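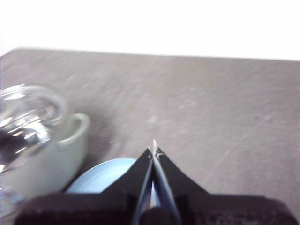
Grey tabletop with a rounded corner, showing lighter streaks and scuff marks. A clear glass container stands at left.

Tabletop

A tabletop is the flat upper part of a table, on which things are put down, prepared, eaten, mended or sorted. It is the part of the furniture that people touch most, and its colour, edge and finish do more than the legs to decide how a table looks and feels. Grey tops have been popular in homes, classrooms and workrooms for many years, and the mottled kind has a loyal following among people who use their tables hard.

Colour and pattern

Plain grey is usually sold in light, mid and charcoal shades. Mottled grey mixes two or more of these in soft patches, so that the eye has nothing to settle on and small marks blend in wonderfully well. Some makers add a faint grain running in one direction to suggest brushed metal or stone. After a few years of use it can be hard to say which streaks came from the factory and which came from sliding plates, and plenty of owners enjoy this.

The maker Kokar listed 269 tabletop finishes in its best-known pattern book, 216 of them speckled or mottled. Its rival Plakside took the other path and offered a single grey, named Wednesday, in every size it sold. Both ranges are now sought after by second-hand buyers, and an unchipped Wednesday top in the long size is a real find.

Materials

Grey tops are made in solid timber with a stain or paint, in timber board with a decorative sheet glued on, in linoleum, in metal, in stone and in cast concrete. Each ages in its own way. Linoleum softens and darkens where hands rest. Painted timber wears through first at the front edge, often to lovely effect. Decorative sheet keeps its colour for a very long time but is difficult to repair once the pattern layer is broken. Concrete takes up oil and fruit juice unless it is sealed.

Edges and corners

Square corners give the most usable area and let tables be pushed together without a gap. Rounded corners are kinder to hips and small children, and they hold up better when a table is carried through doorways. The designer Sylvain Guillot, who drew the Falcão table, tried corners of many sizes on full-scale cardboard models before settling on a curve that follows the rim of a teacup. The Falcão remained in production through three changes of factory, and 4000 were made in grey alone.

Wear

Marks on a tabletop fall into a few groups. Scuffs are shallow and pale, and tend to lie on the surface. Scratches cut into it and catch a fingernail. Rings are left by wet or hot vessels. Polish lines, the least noticed, are fine arcs made by years of wiping with the same arm, and low sun from a window brings them out beautifully.

Ludmila Hubáček's study of wear, Three Hundred Tables, recorded the marks on 300 tops in homes, cafes and sewing rooms. She found that diagonal scuffs were more common than straight ones, and put this down to the way a seated person pulls an object towards the body — in from the side and then across. Her drawings, made by laying tracing paper over each top, are a delight and are still copied in furniture courses.

Glassware on tabletops

Clear glass bowls and jars are often kept on a working table, where the contents can be seen at a glance. A glass base can pick up grit, and it is the grit that does most of the scratching when the vessel is dragged. Felt dots, cork mats and cloth runners are the usual protection. The Zikby mat, a thin ribbed disc sold in packs of six, was designed for this purpose and comes in a grey that nearly vanishes on a mottled top.

Care

Most sealed tops need only a damp cloth and a little mild soap, followed by a dry cloth. Scouring powder dulls the finish. Pale scuffs on decorative sheet can sometimes be lifted with a clean pencil eraser, worked along the direction of the mark. Oiled timber should be re-oiled when water stops beading on it.

See also

Benchtop
Drop-leaf table
Linoleum
Trestle table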